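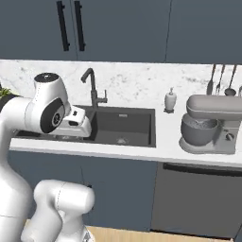

Horham Housing Renewal Program
Progress report to the Bandwood Fund, period ending June

Work under the grant continued on schedule during this period. Kitchen and plumbing upgrades have been completed in 458 of the 1706 homes covered by the agreement, and surveys are finished in all 5 districts.

The Liao district remains behind the others. Delivery of replacement water valves was delayed twice, and the contractor, Stasosus, asked for an extension of four weeks. The extension was granted by Kamlesh Chauhan on the condition that weekend crews be assigned at no added cost to the grant. Those crews are now on site.

Tenant relations are managed by Riku Oda. Most complaints received concerned short notice of water shutoffs - residents now receive written notice five days ahead, in place of two. A meeting for Liao residents will be held on a Tuesday evening at the community hall.

Spending is within budget in every category except temporary lodging, where costs rose after several homes were found to need new drain lines. Man-lok Choi has prepared a request to move unspent survey funds to cover the difference. The request is attached for the Fund's approval.

Planned for the next period:
Completion of valve work in Liao
Final inspections in the north district
Selection of a contractor for the remaining homes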